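## Greifbeispiele sammeln, Kurzfassung

Vorher: beide Wannen mit Klemmen am Tisch fixieren, hintere Wanne leer lassen. Objekte in die vordere, locker verteilt. Nicht stapeln. Kamera danach nicht mehr anfassen!

Pro Durchgang 3 Versuche, dann neu mischen. Fehlgriffe NICHT löschen, die braucht das Training genauso.
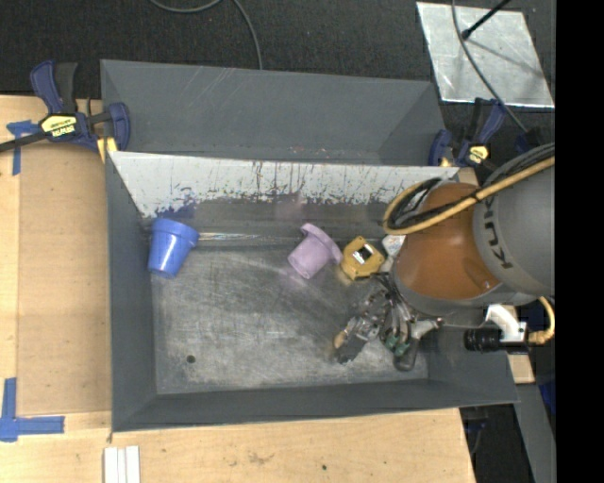

Kerorgate, im November

Becher ruhig auch mal auf die Seite legen, Farben mischen, was Kantiges dazu. Sonst lernt Jonar nur runde Sachen. Nah an die Wand legen ist ok, aber nich jedes Mal.

- Start drücken, Hände weg
- Label setzen: gegriffen / verloren / daneben
- nach 285 Versuchen Export, Ordner „Wumley“

Für ein erstes brauchbares Modell etwa 900 Versuche einplanen. Licht dabei gleich lassen, also Rollo runter. Wenn der Arm stehen bleibt: quittieren, Versuch verwerfen, weitermachen. Schläuche zwischendruch kontrollieren.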